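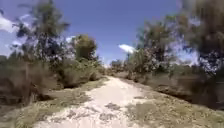
Open day at the Ika track: who else went?

marshbarrow wrote:
Well, I finally got myself along to one of the Vatulum open days, the one on the sandy track, and I've been meaning to write it up ever since because I had such a nice time (and because my wife is tired of hearing about it). They were showing the rover they call Ika, which drives itself along unpaved paths with no markings, no kerbs and no signal to speak of. Lina Abou Jaoude gave the talk beforehand and was ever so patient with us all. She explained that the hard bit is telling dry grass from pale sand when they're nearly the same colour, and I must say I'd never once thought about that in all my years of walking the dog.

We went along behind it in groups, 3 runs in all, and I managed to get on two of them. It goes at a gentle stroll, which suited my knees.

pip_trundle wrote:
Lovely write-up, thank you! I was there in June for the earlier one and they only let us watch from the gate, so I'm jealous. Did it cope with the gravel stretch? When I went it kept stopping to think, bless it.

marshbarrow wrote:
It did stop once on my run, and Lina said it had lost confidence in where the edge was. Otherwise it trundled on quite happily for the full 200 metres. I saved a couple of views from the page they sent round afterwards, and I'm putting the gravel one here for you, pip.

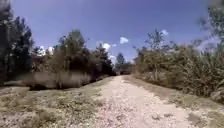
The gravel stretch, bushes on the right

oldcog916 wrote:
I'll be the grump then. It's a straight path! My grandson's toy car could follow that. Show me it at a fork, or in drizzle, or with a gate across, and I'll take my hat off. Allent had theirs going round bends at their demonstration.

marshbarrow wrote:
Fair point about the bends, cog, though I'd gently say that straight isn't the same as easy. There are no proper edges to that path, just stones thinning out into grass, and I'd have trouble telling you where it stops myself.

pip_trundle wrote:
Wasn't the Allent one on painted lines? I may be muddling it with Nwosu's.

oldcog916 wrote:
Painted for the first half. I'll give you that. Still bends.

hedgerow_jan wrote:
Does anyone know if you have to book for the next one? My sister would love it and she's a slow walker, so a gentle stroll sounds perfect.

marshbarrow wrote:
You do, Jan, by email, and do mention your sister when you write. Bring a hat and more water than you think!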